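Progress report: Flevgate snowfall and road ice network, second period

Prepared by Lorenz Ammann for the grant office at Brerkham

## Summary

The network now has 40 stations reporting snow depth, air temperature and road surface temperature. All of the stations planned for this period are up. Spending is within the approved budget. Two items are behind schedule and are covered under Problems.

## Stations

The last group of sensors went in along the Cirley road in October, before the ground froze. Each one sends a reading every ten minutes. The Bosman hill site was moved downhill from the original plan because drifting snow kept burying the post last winter, and the depth readings there were no use to anyone.

Manual snow depth checks were made at 148 points for comparison. Agreement was good on open ground and poor under trees. We would like to leave the wooded points out of the daily map until we have a better correction for them.

## Forecast use

The Brerkham road crew has used the morning map since November. It is posted at 4:30 a.m., in time for the first plow shift. The crew asked for larger type and a separate color for freezing rain. Both changes are in.

## Equipment and spares

- Spare cables and mounting brackets are on hand for the rest of the winter.
- Small parts are now stored in plastic bins at the Flevgate workshop.

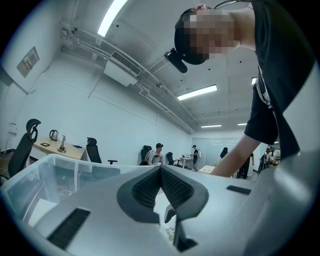

- Battery replacements cost $2,000, charged to the maintenance line.

## Problems

The data link at Bosman drops out in heavy wet snow. A taller antenna is on order. The written guide for the road crew is also late, and a draft will go to Brerkham in February.

## Next period

We will finish the guide, fit the antenna and start comparing overnight low forecasts with the station readings. No change to the budget is requested.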